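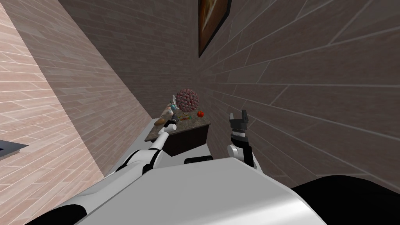
Ask about the service contract first, Dunne kept telling me, the arms are the cheap part. OK, noted. Tomix open day, May 2024, quick notes before I forget.

Sim demo before you buy, good idea. License is 29 a month per seat, 14 days free.
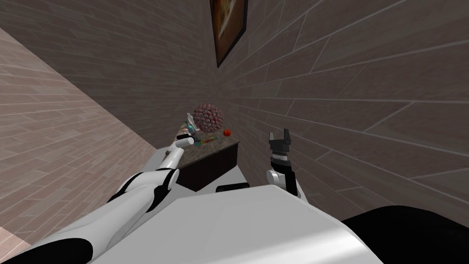 Budget stuff
Training up to 200 a head. Flomton quoted us less in January but no spare grippers inculded.

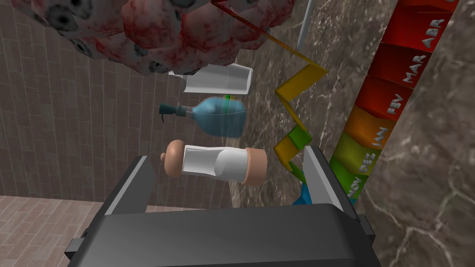 Still need a lead time from Irner. Then we order, one unit, two arms.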